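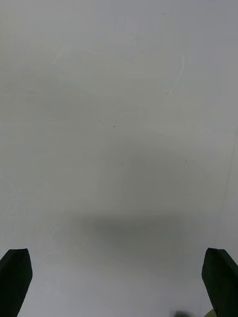
Does the grasp planner need to wait for a settled depth reading before it commits to a descent?

It should wait for a fresh one. Settled is a separate matter, and the code currently treats the two as the same word. A reading can be perfectly settled and four seconds old, and the planner will take it to the table with full confidence.

That is the short form of the last week of my life. The long form follows, with Trudenari's message quoted in pieces so people who deleted it can keep up.

On Sunday, November 23, 2025, Birdie Castellanos wrote:

> Since moving to the new Gollach branch our descents abort on
> a plain white surface. Same arm, same wrist camera, same
> table. The log says "surface plane rejected, inliers below
> threshold" and then the arm goes back up and tries again,
> and again, until the retry limit.

Yes, that's ours. The plane fit moved in October. It used to run on the whole depth image, and now it runs on a window in the middle, which was meant to stop the fit from latching onto the fingers. On a table with wood grain or a printed mat you would never notice. On plain white the stereo matcher has almost nothing to hold on to, so the window comes back mostly holes, and the fit does the decent thing and gives up.

Before the change, it was fitting a plane through the one part of the image with good contrast, namely the gripper. We were getting a beautiful stable table height out of our own fingers. I have gone back through the commit history to see who reviewed that and it was me.

> I tried raising max_retries to 161 to see if it would ever
> get through. It got through once. Is there a better number?

I admire this. No, there isn't a better number. Put it back to 5.

> Second thing. With the blob detector on, it sometimes
> proposes a grasp in the middle of an open patch of table.
> The proposal is wide and flat and the score is decent. If we
> move the arm, the proposal moves too.

If it moves with the arm, it's the arm. The detector thresholds on local brightness, and when the hand is low over a pale surface its own shadow is the biggest, darkest thing between the fingers. It has soft edges and no height, and the detector asks for neither hard edges nor height. So the robot tries to pick up its shadow. We had a unit at Vunstead do this through most of a lunch break and I'm told people gathered.

The fix on the branch is a height gate: any blob whose median height over the plane is under the noise floor gets dropped. Sharp readers will see the trouble, which is that the gate needs the plane, and the plane is the thing that's failing. For now, if there is no plane, the gate throws out every proposal and logs one line saying so. You'll get no grasps instead of silly grasps. I consider that progress but I'm open to other views.

> Third, speck filtering. There are always a few specks on the
> table, dust or pen or whatever, and the tracker gives each
> one an ID and keeps it for the whole run. We had one speck
> outlive two restarts.

The restart part is a real bug. Tracks were being written to the cache folder and read back in at startup, so that a crash in the middle of a pick wouldn't lose the target. Sensible for a target. Less so for lint. The branch no longer reloads any track below min_area, and min_area now has a default that isn't zero. If you pick up small parts for a living, set it yourself, and set it at the height you look from, since it's in pixels and always has been. I know. It's on the list.

While you're in there, please check whether your finger mask matches your fingers. The mask that ships with Gollach assumes the stock pads. If yours are longer or blockier, the bottom corners leak into the detector, and anything small sitting low between the fingers gets merged with the pad next to it or dropped altogether. Run the mask tool with the gripper open, then again closed, and save both. Using only the open mask works right up to the moment you close the gripper.

> We also looked at Obi as a replacement for the plane fit.
> Worth it?

I tried it on the same recordings. Obi takes the table height from arm calibration and uses the camera only to check it, so white surfaces don't bother it much. What bothers it is anyone who bumps the table. If yours is bolted down, go ahead. Ours is on casters, and the casters have locks, and the locks have opinions.

I think the right answer is in between: use the calibrated plane as a prior, let the depth image pull it a little when there's enough depth to pull with, and age it out when there isn't. I have this half working. On the test set, which is 2,662 descents from us and the people who kindly sent logs, the retry loop no longer runs to the limit. There is still a group of descents that stop a bit high and close on air. I haven't worked out why. They all seem to come from low approach angles, or from one person's logs, and that person likes low approach angles.

Now back to the question at the top. The freshness check. The depth node keeps publishing the last good frame when the current one is mostly holes, so downstream code doesn't choke. It publishes it with a new timestamp. I would like to meet whoever thought that was a good idea, but the blame view says he moved to a different team and seems happy. The branch keeps the original timestamp, and the planner refuses anything older than its own last motion command. If you have code that depended on the old behavior you'll find out quickly, as it will stop.

To try it:

check out plane-prior
rebuild the depth node and the planner (both, please, the message changed)
delete the old track cache by hand
set use_prior to true and leave prior_weight alone for the first run

Then send me a log of one descent over the whitest, dullest bit of table you have. Full log, with depth. Screenshots of the terminal are charming but I can't replay them.

Birdie, could you also tell me what exposure you're running? If it's on auto, lock it and try again before you send anything. Auto exposure on a white board pushes the faint marks down to nothing, and those smudges are about the only texture the matcher is going to get. You might want to hold off on cleaning the table.

I won't merge this week. There's a unit test that checks the old timestamp behavior, in detail, with a comment explaining why it must never change, and I'd like to read the comment again first.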